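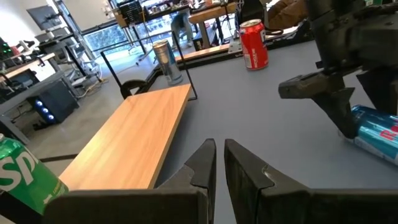 Home | Drop-Off | Shop | FAQ | Contact

Lomlow Reuse Store: Frequently Asked Questions

By Wakana Kubo
2 July 2026

What is Lomlow?

A secondhand store for household stuff and building leftovers, at the bottom end of Rivera, next to the tire place. People bring us things they no longer want. Other people buy them. In between, Manikandan Marar puts a sticker on everything and defends the price.

Do you take any piece of wood?

We take boards, shelves, doors and trim if they're clean, dry and free of nails. Lengths under two feet go in the scrap bin by the entrance, which is free to anyone. If your board is warped, lay it on your kitchen floor before you drive over. If it rocks, so will our enthusiasm.

What about metal shelving and racks?

Yes please, as long as it stands up. Bring the screws. Taping them to the rack in a sandwich bag is the single kindest thing a donor can do, and we see it maybe twice a year.

Can I leave my empties with you?

No. We don't take cans or bottles of any kind, rinsed or otherwise. The redemption machines are across the road at Doltus Market, and they work most days.

What else don't you take?

Mattresses, car seats, open paint, anything that has ever held gasoline, tube televisions and encyclopedias. We've had the encyclopedia conversation a lot. They were expensive, they are handsome, and we still can't sell them.

Will you come and get my couch?

Possibly. Ebony Grimshaw runs the truck and has the final word. Pickups cost $58 inside Rivera, and we need the couch on the ground floor, near a door it is known to fit through. Send a photo first. "Good condition" means different things to different households, and some of those households have cats.

How do you decide on prices?

Manikandan looks at what similar things sold for here, thinks about how long he is willing to walk past it, and writes a number. After 30 days the price drops by half. You are welcome to wait for that. So is the person standing behind you looking at the same lamp.

Can I haggle?

On furniture, a little. On hinges, no.

Can you hold something for me?

Until closing time the same day, with your name on it. After that it goes back on the floor. We once held a dining table for most of November for a man who was "just measuring," and we have all learned from it.

Do you deliver?

Only large items, on the same truck at the same $58. We bring it to your front door. Stairs are between you and your friends.

Can I return something?

Electrical items can come back within a week for store credit. Everything else is yours now. Please plug things in at the test bench before you pay — it's beside the register and has a large sign, which Haruto Nakajima repainted this spring so that it could be ignored in yellow.

Do you fix things?

Haruto will look at lamps, fans and small radios. He won't look at printers, and asking nicely has been tried.

Do I get a receipt for my donation?

You get one listing what you brought. We don't fill in a value, so that part is up to you and your conscience.

Related pages

What Fits in the Truck
Paint: Where to Take It Instead
Reading Our Price Stickers
Directions and Parking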